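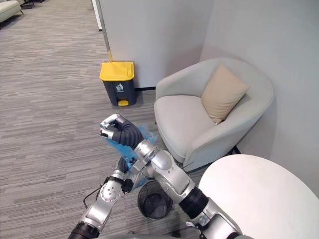 # Bins, bags and bits of rubbish: your questions answered

Welcome to the bins page for Plotdale, the shared studios on the first floor at Sutthorpe. We started it in January after the same few questions kept turning up on the kitchen whiteboard, and it has grown a fair bit (we really do like talking about bins). If yours isn't covered, write it on the board or catch Daiane Lopes at the front desk before 2 in the afternoon.

### Which bin is which?

There are two kinds in the studios. The small black mesh wastebaskets live near the tables and are for dry bits and bobs: envelopes, tissues, pencil shavings, the backing paper off stickers. The dark blue bins with the yellow lids are for packaging, so plastic bags, wrapping, small empty bottles, caps and light card. Anything that used to be food goes to the kitchen, please, even if it's only a tiny crust!

### Do the mesh baskets need a liner?

They do if you're putting anything fine in them. Mesh is brilliant for paper and hopeless for sharpener dust, which goes straight through and into the carpet. The thin blue bags are a good fit. Open the bag fully first, give it a shake so it fills with air, then push it down and fold the top over the rim. It should sit a bit loose at the bottom. If it's stretched tight it'll split the first time someone drops a heavy catalogue in.

### Where are the spare bags kept?

On the shelf under the printer, next to the Andreadis parcel tape. A roll has 80 bags on it and lasts us ages. When you get down to the last few, leave the roll standing on top of the printer and Marcelino Caldeira will put a fresh one out.

### Can I reuse a liner that's still clean?

Yes, please do! If there's only been paper in it, tip the paper out and put the bag back. Ismael Bezerra has kept one going in the corner room for most of a season and is rightly proud of it. Once a bag has a hole or a sticky patch, it's had its day.

### And where does the old bag go?

In a yellow-lidded bin, scrunched up. Squeeze the air out first, as a puffed-up bag takes the space of everything else put together. Some people like to tie theirs in a knot, and that's fine too, though it makes it harder for the next person to see what's inside. 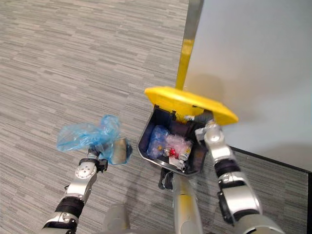 The same goes for the wrap that comes round deliveries. Roll it into a wad with your hands and it'll stay put quite nicely once there's something resting on it.

### Can I put bottles in with the plastic?

Small ones, yes, with the cap screwed back on. Empty them in the sink beforehand. Big drinks bottles belong in the crate by the back stairs, where they get collected separately, and glass of any size goes there as well.

### What about paper and card?

A scrap of card from a packet can go in with the packaging, no bother. A whole box can't. Flatten boxes and slide them behind the kitchen door, where Ignacio Lagos collects them for his printmaking classes. He especially loves the big ones from Jadireo deliveries and would like them without footprints!

### Do I have to close the lid?

Yes please. The lids open right up, which is lovely when you've got both hands full, but they're wide and they stick out when they're open. A few shins have found this out already.

### When do the bins get emptied?

At 8 each morning, before most of us are in. Packaging gets taken down at the same time. If yours fills up during the day, you're very welcome to empty it yourself: the big containers are through the side gate and the key is on the hook by the kettle.

### My basket keeps wandering off. Is there a system?

There is now! Máté Kozma has put a little sticker under each basket with the name of its room on it. Turn it over and you'll know where it lives. If you find a stranger under your table, please walk it home.

### How do I clean a mesh basket?

Warm soapy water and an old nail brush, working from the outside in. It's oddly satisfying. Stand it upside down on the draining board overnight and don't put it back on the carpet until it's properly dry, or you'll get a ring. The blue bins only want a wipe with a damp cloth, and do remember the rim of the lid, where dust loves to gather.

### I've dropped something important in. Can I go through the bin?

Of course. Gloves are in the second kitchen drawer. Spread some newspaper on the floor and tip everything out, as it's far quicker than digging about. We've had keys, an earring and a cheque back this way so far.

### Can I bring my own bin?

You can, as long as it's got your room name on it and you empty it yourself. Lidded ones are best if you eat at your desk.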